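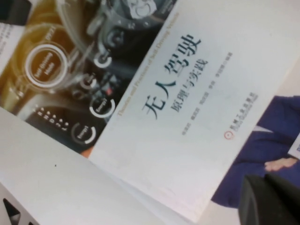
*Fig. 1. The course text, 无人驾驶:原理与实践, front cover.*

# Handout 1: Working with the course text

25 Aug 2021

The main title, 无人驾驶, means "driverless driving" and is the usual Chinese term for self-driving. The subtitle, 原理与实践, means "principles and practice." Both phrases come up all semester, so learn to recognize them on sight even if you don't read Chinese. Students who don't will work from the English reading packet, which follows the same order of topics.

## Reading the cover

Bring the book to the first meeting. We start with the cover photo, a car interior with white graphics laid over it. One round button is labeled "Self-Driving Mode," two dials are marked "Energy," and a column of gear letters runs R N D 3 2 L.

Write half a page on these points before class:

- A single button suggests that self-driving is either on or off. Compare that with the SAE levels in the packet. At which levels would one button be enough?
- The gear letters belong to a car with a human driver. Which of them would a passenger in a Level 5 vehicle need to see?
- What would you want a display to tell you in the seconds before the car hands control back?

There is no set answer to the last one. We will come back to it in November, when we cover handover.

## Vocabulary for the first unit

| Chinese | English |
|---|---|
| 无人驾驶 | self-driving, driverless |
| 原理 | principle |
| 实践 | practice |
| 感知 | perception |
| 定位 | localization |
| 规划 | planning |
| 控制 | control |

感知, 定位, 规划 and 控制 are the 4 parts of the system we treat separately. You will also see 自动驾驶, "automated driving." Some writers use it and 无人驾驶 as if they were the same. In this course 自动驾驶 covers all levels of automation and 无人驾驶 is kept for cars that can run with no driver.

## Reading notes

Each week you hand in one page of notes. Put the topic at the top, then:

1. The main claim of the reading in your own words.
2. One term you had to look up, with the definition you settled on.
3. One question for discussion.

Notes are worth up to 8 points each. Late notes lose 2 points. Copying out the section headings does not count as a summary. Diagrams are fine if they are labeled.

## Case readings

The Folik and Cárdenas cases are in the back of the packet. Folik deals with a shuttle on a fixed route and should be read along with localization. Cárdenas is about lane changes in heavy traffic and goes with planning. Both are short. Tritell is optional and has more math than the other two.

## Copies

There are 6 copies on reserve at the library desk. Please don't write in them. If you buy your own, any printing will do; give section titles along with page numbers in your notes so that others can find the passage.

For next time: the packet introduction, the half page on the cover, and the vocabulary table through 定位.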